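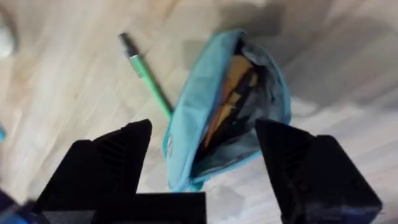
Shops > Stationery > News

Floment puts its name to yet another pencil pouch

Sat 26 July

Floment has added a soft blue fabric pencil pouch to its back-to-school range, and the company would like parents to believe it will end the hunt for a working pen. The pouch goes on sale this week in Annan stores, which have ordered 261 of them for a first run.

The claim is that it holds a full day's supplies and still closes. Maybe. Floment gives no figure for how many pens that means, and a spokesperson did not answer when we asked – twice – what counts as a full day's supplies.

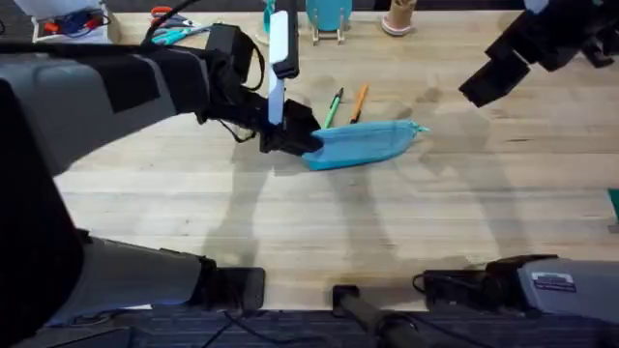 Markers are the sticking point for most soft pouches. A slim pencil goes in anywhere, but a couple of thick markers in green and orange can take up the room meant for everything else. Floment says the long, narrow shape deals with this. Its last pouch, sold in May under the Nirberg label, was also long and narrow, and buyers complained that they had to empty it to reach an eraser.

The fabric comes with a promise too. Floment says it was opened and closed 200 times in testing, and that sounds like a lot until you picture a fourth grader with a school year ahead. The guarantee runs for 2 months, so it will be over well before winter break.

Rival maker Sitov says it has no plans for a new pouch this year. Its old one is still on the shelf at Annan, next to the space cleared for Floment's.

Filed under: School Supplies, Bags & Cases

News | Reviews | Deals | Contact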